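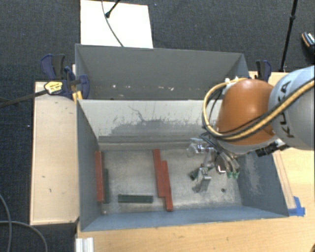
Red and green blocks in the gray bin, with the KUKA arm reaching in from the right.

Living with a picking arm: shop tips from the Plodham bench

We've had a picking cell in the shop since January. The sales sheet promised it would "free your people for higher-value tasks." So far the higher-value tasks include wiping out a bin and hunting for tape. Some of what follows may save you a bad afternoon.

Start with dull parts. Plain blocks in two colors will teach you more than your real stock will, and they don't cost anything when they get squeezed. Leave a few touching. Any arm looks smart when the parts are spread out like cookies on a sheet, and your parts won't be.

Clamp the bin. Then lean on it, hard, and clamp it again if it shifts. Tatu Wanyama marks the bench next to ours with tape so she can see at a glance whether anything has crept. Cheap, and it beats the alignment routine in the manual, which takes 20 minutes and assumes you have a second person standing there.

Wipe the bin floor at the end of the shift with a dry cloth. Damp leaves streaks. Scuffs on the walls don't matter much in my experience, though Salim Biwott disagrees and scrubs his anyway.

Check fingertip pads by hand with the power locked out. Press with your thumb. If a pad slides or peels at a corner, swap it now. Keep 2 spare sets in a jar with the date on the lid, and don't let anyone "borrow" one to stop a drawer rattling.

Watch the cables where they loop over the wrist. Run the arm through its longest reach at slow speed and look for rubbing. Cable on the floor is a separate headache: keep it out of the walkway, or put a proper cover over it. Nassoro Nzioka went down over one in his second week with the cell, and the incident form had no box for it.

Keep a paper log of stops. I know the software has one. Ours is called Pastness, and it files a stop as "resolved" the moment somebody presses the green button, whatever they had to do first. Our notebook had 168 stops for one month. The Pastness summary for the same month said the cell ran "with minimal intervention." Jayson Policarpio was the intervention. He'd like it noted.

Write down who clears jams, and put it in their hours. This is the one I'd underline. Before the arm, a picker picked. Now the same person picks at the next bench, listens for the arm to go quiet, walks over, locks out, clears, resets, walks back and has lost count. If your manager figures the savings without that walk, the savings are wrong.

Don't give up your hand-picking bench yet. Obura, the shop across the lot, sold theirs and spent two months working off a folding table.

Ask for training before the installer leaves. Fovura gave us one morning, most of it slides. Tanveer Warraich made them stay and watch him do a full restart himself, start to finish, and he's still the only one on days who doesn't need the binder.

Does it earn its keep? On night shift with one steady part, maybe. On mixed orders I'd still take Tatu and a stool. Ask me again when we've been through a busy season with it.

Pad cleaning: mild soap, lint-free cloth, air dry overnight. No solvent.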